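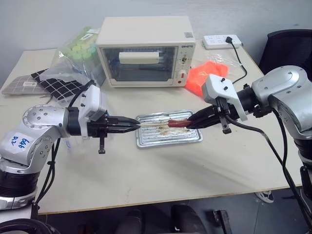
Our Hungarian box has been the slowest thing I've ever put together, and after more than a year of tasting, swapping and starting over, it finally goes out to you next month! I'm calling it the Bárány box, after the street where my grandmother did her shopping. I always wanted a sausage in there, a proper reddish-brown one, the sort that looks right on a wooden skewer over a ridged aluminum tray, and finding one that would travel well took me longer than everything else in the box put together. I must have eaten my way through every smoked sausage a customs form will let me near. My husband asked for salad for a week afterward.

The one I settled on comes from Kálmán Vass, who has been supplying our paprika since the first year of Devanlow Hampers and never once mentioned that his cousins make sausage. I only found out in November, when I was on the phone grumbling about yet another sample that tasted of nothing but salt. There was a long silence and then he said, "You know we have these at home, yes?" I did not know! A parcel came ten days later and I ate half of it standing up at the counter with a slice of bread and some mustard, still in my coat.

It's a dry smoked sausage with sweet paprika, garlic and a little caraway. There's a hot version too, and you can pick one or the other when you order (please do pick, because if you leave the option blank we send the sweet one). It keeps in a cool cupboard until you open it, then wrap it in paper and put it in the fridge. Paper, please, no plastic wrap. It gets slimy in plastic and then you'll write to me about it.

So, what else is in there. A tin of Kálmán's sweet paprika, the bright one that I put in scrambled eggs. A jar of sour cherry jam, a jar of apricot jam, and a jar of pickled yellow peppers that are hotter than they look. A bag of little egg noodles for soup. Poppy seed biscuits from Grolum, the bakery that did the ginger ones in the winter box. Those ginger biscuits got more mail than anything I've ever sold, most of it lovely, plus one very stern letter concerning crumbs. And there's a bar of dark chocolate with plum in it from Fesura, who are new to us. I'm a bit in love with that bar. I had planned on milk chocolate, but the plum one arrived in the same sample pack and there went the plan.

I also wanted a honey. We tried three acacia honeys and I liked all of them, but the jars I could get were so heavy that they pushed the box into the next shipping bracket, and I'd rather you had the extra jam. Maybe for the fall box. If you feel strongly on the subject of honey, write and tell me.

Now the numbers. The Bárány box is $100 with shipping included, anywhere in the lower 48, and the small one (sausage, paprika, noodles and the poppy seed biscuits) is $49. Hawaii and Alaska, I'm sorry, it's an extra $15 for you and I've argued with the shipping people until I was hoarse. We can't send anything with meat in it outside the country. If you're ordering from Canada there's a meatless version at the same price with a second bag of noodles and a jar of plum butter, and I think the plum butter is so good that I may start offering it to everybody.

Ordering opens to newsletter people on 28 January 2019, and you get 24 hours before it goes up on the main page. Last time the small boxes went first, which surprised me – I'd packed my shelves expecting the opposite and spent an afternoon breaking down big boxes to make little ones. I've split things more evenly now. If the small one shows as sold out, put your name on the wait list, since I usually find room for a few more once the jars have been checked for cracks.

A few of you asked whether the gift note can be handwritten. Yes! It always is. There's a space for it at checkout, and you can go on for quite a while before I run out of card. What I can't do is write in Hungarian without help, so if you want a message in Hungarian, type it out exactly, with all the accents, and I'll copy it letter by letter. Győző Hajdu, who drew the new label with the sheep on it, has offered to check my spelling. He found two mistakes on the label proof before I'd even put my glasses on.

One recipe before I go back to the packing tape. Slice a piece of the sausage thin and let it warm slowly in a dry pan until the fat runs out orange. Take the pan off the heat, stir in half a teaspoon of the paprika, then tip in a bag of the noodles, cooked and drained, with a big spoonful of sour cream. Black pepper on top. You really do need to take the pan off the heat first – paprika burns fast and goes bitter, and I've ruined enough dinners that way. Put the yellow peppers on the side with a glass of water within reach.

Boxes start shipping in the second week of February, oldest orders first. If you've moved since the winter box, please update your address in your account before you order.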